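Two graspers, one pad: speaker notes
Lunch talk, October 2018. Keep it under 20 slides this time.

Slide 1. Title. Wait for the people with soup.

Slide 2. Why we did this. We had the Palico jaws and the Stellel jaws, and everyone in the lab had a favorite. Favorites were held very firmly by people who had used one of the two. So we ran both on the same arm, same controller, same suturing pad, and wrote things down.

Slide 3. Setup. Reuter controller, stock gains. Wrist camera running the whole time. Say out loud that we did not tune anything for either jaw, or somebody will ask at the end as if they'd caught us.

Slide 4. The task. Pick up the thread, pass it, tie, let go. 300 passes per jaw set, 600 in all. Letting go was supposed to be the easy part. Pause here.

Slide 5. Grip results. Palico holds thread better when the pull is straight along the jaw. Stellel is better when the pull comes from the side, and in suturing the pull comes from the side a lot. Don't read the table aloud. They can read.

Slide 6. Drops. Most of them happened at the handoff, when both tips had the thread and each seemed to assume the other would keep it. I have worked on teams like this.

Slide 7. Cable slack. After 8 sessions the wrist had a bit of play in it, and the Lilano software politely reported that all was well. Mention the re-tension procedure. Skip the story about the wrench unless we're ahead of time.

Slide 8. Close view from the wrist camera. Let them look before talking. Jaws open, serrated teeth on the black side. Then point to the thread over at the pulley, on the left. Thread near a pulley is our least favorite thing to see, and from the room camera you never see it at all.

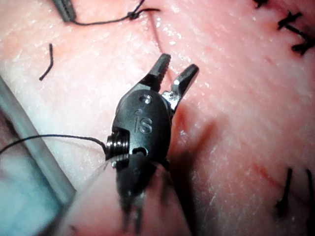 Should the wrist camera replace the room camera?
Keep both: the wrist view is for the jaws and the thread, and the room view is for where the arms are headed.

Slide 9. What we'd change. A guard over the pulley. Shorter thread. A slack check before every session, done by a person with eyes.

Slide 10. Which one to buy. Side pulls, Stellel. Straight pulls, Palico. If your mind was made up before lunch, the data files are on the shared drive and you're welcome to ignore them there.

Slide 11. Questions. Repeat each one into the mic. Give back the clicker.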